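Unit 6. Chores as Benchmarks: Where Household Manipulation Stands
Instructor: Candela Bustamante. Revised Aug 16, 2024

Read section 2 of the Holzer notes before the lab. A chore counts as solved when the machine finishes it in a room it has not been tuned to, with no reset by a person. By that definition very few are solved. Vacuuming open floor is close. Clearing a table is not.

The course task is table and counter clearing in simulation, two arms, parallel grippers. Each episode starts with dishes and small items spread over a kitchen island and a long table. The policy has to choose an object, choose an arm, grasp, and place.

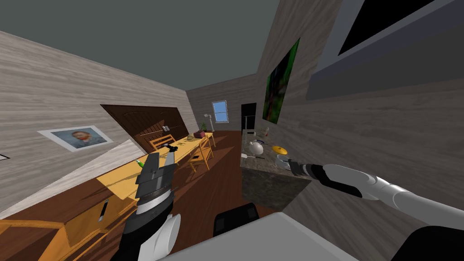
Failures fall into two groups. Grasp failures come from thin or low objects: a plate flat on stone offers a parallel gripper almost no edge. Sequence failures occur when the arm takes a reachable object and blocks the next one. Phong Đinh's baseline ran 200 episodes and completed 68. Of the remainder, 51 were sequence failures; the rest were grasp failures or timeouts.

These figures do not transfer directly to hardware. Simulated contact is too clean, friction is a single constant, and liquids are left out. Shop-floor work is easier in one respect, as parts arrive in known positions. It is harder in cycle time.

For the lab: rerun the baseline with seed 453, sort each failure by type, and submit the log with one page of comments. Plates and bowls are to be reported separately.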